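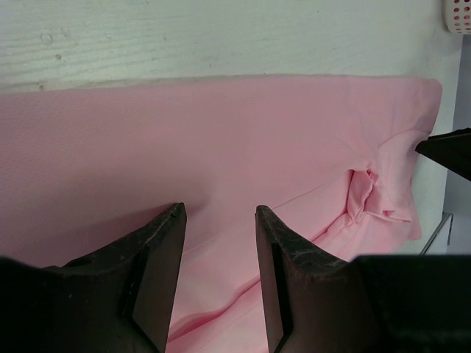

What should a commercial laundry settle before it asks for a quote on a folding robot?

The annual cost of keeping the cell running, including spare parts and staff time. Purchase price comes second.

That order is now written into the planning rules at Lernton, a textile services company that washes and folds garments for hotels and clinics. Its equipment budget for the coming year sets aside one folding cell with two arms, to be placed at the end of the small-items line. The request was prepared by Eduardo Paiva, who manages plant engineering, and was approved in April after two revisions.

The first draft covered the arms, the controller and delivery. It left out gripper fingers, which wear against the table and are replaced as a set. Lernton asked two suppliers, Fanetti and Petridis, to price them separately. Fanetti quoted 300 dollars a set. Petridis included fingers in a service contract at 1158 dollars a month, with inspection visits and software updates.

"A capital request that is silent on wear parts will be corrected by the maintenance budget," Mr. Paiva wrote in his note to management. The finance office has since made a wear-parts schedule mandatory for all automated equipment.

Floor space raised a different question. The cell needs room for incoming baskets and a clear path for the operator who removes rejected garments. Nuno Falcão, the shift supervisor, requested that the work surface match the height of the existing hand-folding tables, so that staff can take over a garment when the arms stop. Both suppliers agreed to the change.

Training is budgeted at 19 hours per operator. Knit shirts will be introduced first, followed by towels. Fitted sheets remain outside the scope of the purchase.

A final decision between the two offers is expected once Flendar, the company's insurer, has reviewed the guarding plan.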